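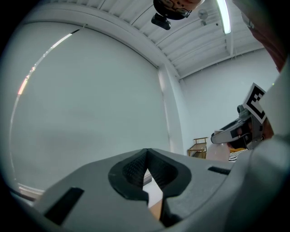 Figure 1. Two hand-held grippers, seen from the camera on one of them. The dark V-shaped pad is in the foreground; the square marker sits on top of the other tool.

Session 4: Comparing hand-held grippers
Notes by Gintarë Hunt, updated 30th October

Last time we got as far as mounting and charging. Today is the fun part – you get to pick things up! We have two finger pad shapes to try, the V-notch and the flat pad, and by the end of the session each pair should have an opinion about both and some recordings to back it up.

Start with Figure 1 and look at how much of the view the tool itself takes up. The gray body fills the lower part of the picture, and the view bends a lot toward the edges. I love these very wide lenses. You give up straight lines (look at the ceiling) and in return you get the finger pad, the other gripper and most of the room in one shot. For a policy that has to learn from the wrist view alone, that is a great trade.

The pad
The V shape centers round things. Push a marker pen into the notch and it slides to the middle even when your aim is a bit off. Flat pads don't do this, but they are much kinder to cards, lids and folded cloth. Both of ours have a fine texture. Wipe them before you start, as dust ruins the grip faster than you would think.

The marker
The black-and-white square is a fiducial marker. The tracking software finds its corners and works out position and angle from them. It needs all four corners and the white border, so keep your thumb and your sleeve away from it. A tilted marker is fine up to a point, and finding that point is part of the exercise.

Light
Daylight through a gap in a curtain and a bright tube overhead can both fool auto exposure. Lock the exposure before you record. Todor Ionescu lost a whole April afternoon of Skultembridge recordings to this and has kindly let me tell every class since.

Exercise A
Work in pairs, one tool each. Pick up the Brolis test block and hand it to your partner, gripper to gripper. Do 50 handovers with the V-notch pads, then swap to flat pads and repeat. Write down drops and regrasps separately.

Exercise B
One person holds still, the other tilts the marker slowly until tracking is lost. Read the angle off the Nonen viewer. Repeat with the curtain open.

For comparison, the Maluleke set on the course drive has 2,829 handovers, of which 391 were marked as regrasps. Most of those are on thin objects – have a look at a few and see if you agree with the labels. I didn't always!

Before next time
Upload your files and one paragraph on which pad you would choose for a kitchen task, around 200 words. Disagreeing with your partner is welcome. Session 5 moves the same pads onto the arm, so keep your drop counts handy.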